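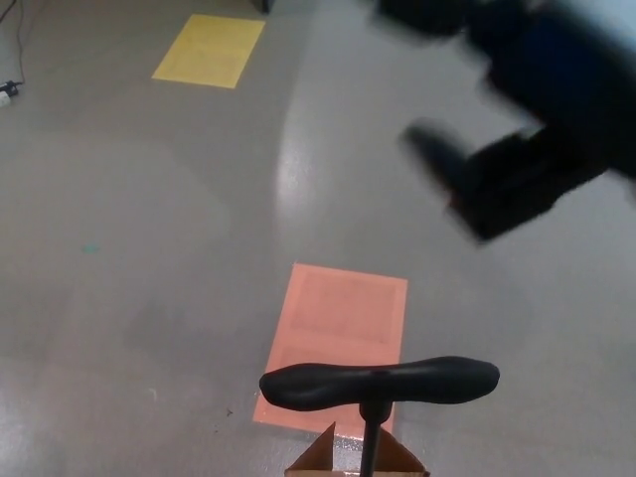

Photo: Nahom Habte / Pellden project group

Floor marking and arm speed: what we changed in our test area

Our group wrote a short set of house rules for the Pellden arm after the first month of lab work. The course handout only said to "keep a safe distance," and each of us read that differently. Ona Paju and I drafted the rules, and Birutė Rätsep, our lab supervisor, signed them in October.

Colored rectangles on the floor are the basis of the system. Yellow marks a place where a person may stand while the arm is powered. Pink marks a work spot, and no one puts a hand or foot there until the operator calls "stopped" and a second person repeats it. We chose flat markers over cones so they would not become obstacles themselves.

Rule 4 covers cables. Any cable on the floor has to be checked before a run, and it may not cross a pink marker. Rule 5 covers tall or narrow objects set upright in a box, such as a handle on a rod. These must be tested for tipping by hand first.

Speed was the hardest point to agree on. Åsmund Söderlund wanted one limit for everything. We settled on two: a slow setting whenever someone is on yellow, and the normal setting only when the area is clear.

We logged 977 runs under the rules. In 43 of them the operator stopped early, mostly for a missed call-back. Eglė Luik is now rewriting the call-back wording, and the revised sheet will go in Appendix B.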